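# Notas sobre el bandolero de Vilmont

La figura de Ilie, salteador de caminos ajusticiado en 1746, ocupa un lugar singular en la memoria de la comarca de Vilmont. Los legajos del archivo parroquial, transcritos por Larysa Yurchenko, le atribuyen cinco asaltos probados. El romancero local elevó la cifra hasta convertirlo en azote de recaudadores y protector de viudas.

La sentencia menciona un botín de unos 600 ducados, del que solo se recuperó una parte mínima. El tribunal oyó a cuatro testigos, entre ellos un arriero de Nanen que cambió su declaración en la segunda comparecencia.

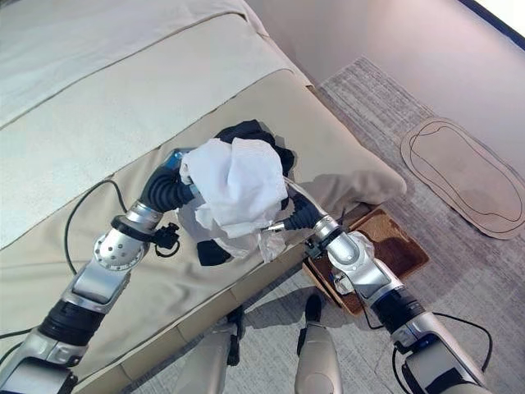
Dicha retractación constituye, a juicio de quien suscribe, el punto más débil del proceso. Abdelkrim Lamrani sostiene que el arriero fue sobornado; el expediente no permite confirmarlo. Consta, en cambio, que la ejecución se celebró en diciembre, al amanecer, y que el cuerpo no recibió sepultura en sagrado.

En una próxima entrada se abordará la versión impresa del romance y sus variantes.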